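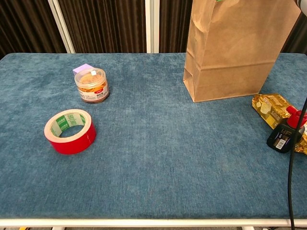
Packing Table with Blue Fabric Top

Product code: 439
Range: Grunine
Sold by: Plernomero

The Grunine 439 is a rectangular table with a white metal frame and a blue fabric top. It is made for light packing work: gift orders, small food parcels, market stock, craft kits and the like. Tape, jars and paper bags can be put down on it without sliding about, and glass or clear plastic doesn't pick up the fine scratches it gets on a bare metal bench.

The fabric has a short, slightly velvety surface in a mottled teal-blue. The shade shifts a little depending on which way the surface has been brushed, so light and dark patches are normal and will move about as the table is used. They can be smoothed out by hand if you want an even look for a shop counter or a stall.

Frame

The frame is powder-coated white metal with a rail along the edge. The rail is a handy place to hang a clip-on waste bag or a hook for scissors. Clips with rubber pads are best, as bare metal jaws will mark the coating in time. A small pot of touch-up paint is included with every table.

The legs are fixed to the frame with two bolts each and the hex key is in the box. Each foot can be turned in or out by hand to level the table on an uneven floor. Putting it together takes one person less than half an hour, but turning it the right way up afterwards is easier with two.

Fabric top

The cover is stretched over a flat board and held underneath with a drawcord. It comes off for cleaning. Spare covers are sold separately by Reditz, who weave the fabric for us, and we keep them in stock in the same blue. Grey was dropped from the range in August and we have no plans to bring it back.

Crumbs and paper dust come away with a soft brush or the small nozzle of a vacuum cleaner. For spills, blot first and then use a damp cloth with a drop of washing-up liquid. The cover can be machine washed at 30 degrees. Do not tumble dry it and do not iron the face side. Let it dry flat if you can – hung over a line it tends to keep a crease down the middle.

Parcel tape should not be stuck to the fabric. It lifts the pile and leaves a flat strip that takes several brushings to come out. If you cut tape by hand, stick the loose end to the rail.

The cover is not suitable for direct contact with unwrapped food. Sealed jars, tubs and bags are fine. It isn't meant for cutting on either, so use a mat under any blade.

Load and use

Maximum load is 100 kg, spread evenly. Do not sit or stand on the table. It is intended for indoor use and for covered stalls in dry weather. The board will swell if it is left out in the rain and this is not covered by the guarantee.

What is in the box

Frame and legs
Top board with blue cover fitted
Bolts and hex key
Touch-up paint
Instruction sheet

Tape, jars, bags and other packing goods are not supplied with the table.

Related items

308 Shelf for Grunine tables. Fits below the top on either long side. White, same finish as the frame.
300 Spare blue cover, Reditz fabric, with drawcord.
Zoëga tape holder. Clamps to the rail and takes one roll. Rubber pads fitted.

Delivery

Tables are sent flat in one carton. The carton is long and will not go into most small cars, so please bear this in mind if you are collecting. Orders placed before 2 pm leave the same working day when the table is in stock. Covers and tape holders go by ordinary post.

Returns are accepted on unused tables in the original carton. Covers can be returned only if they have not been washed.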